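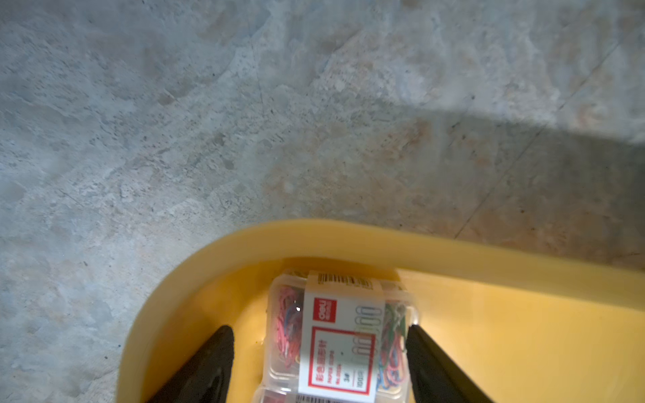
Keeping a home gym clean in winter is mostly a matter of grit, and I say that as someone who has lifted in the same garage for four winters and swept it far less than I should have. Bare concrete holds on to chalk and road salt like you wouldn't believe. If your floor is worn and speckled with little dark pits, as the gray one up top is, a broom will skate right over most of it, so vacuum first with the brush head and then go over it with a damp mop (damp, please, not dripping!). A bright yellow plastic tray is easy to spot on a floor like that, and I like one by the door for wet shoes.

By Oratile Msimang
2020-12-13 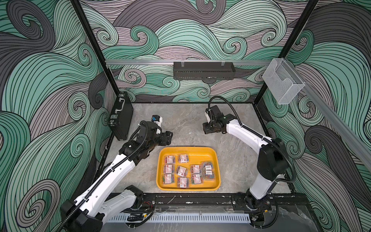 Reading time: 2 minutes

Now for the bar. Brush the knurling with a stiff nylon brush once a week, wipe it down with a drop of light oil on an old sock, and leave it on the rack overnight. My own bar went nearly 60 days without a brush one year and came out orange in March, and I was so cross with myself.

Rubber mats want warm water and a little dish soap, nothing stronger. Stand them on edge against a wall until both sides are dry. Collars, bands and jump ropes can live in a shallow bin, and a dusting of cornstarch keeps the bands from sticking together.

Comments

Aldo Fiore: Does the cornstarch work on the thick bands too? Mine are tacky every summer.

Oratile Msimang: It does, Aldo, just shake off the extra outdoors.

Bülent Uçar: Vacuumed before mopping for once and the water stayed so much cleaner. Thank you!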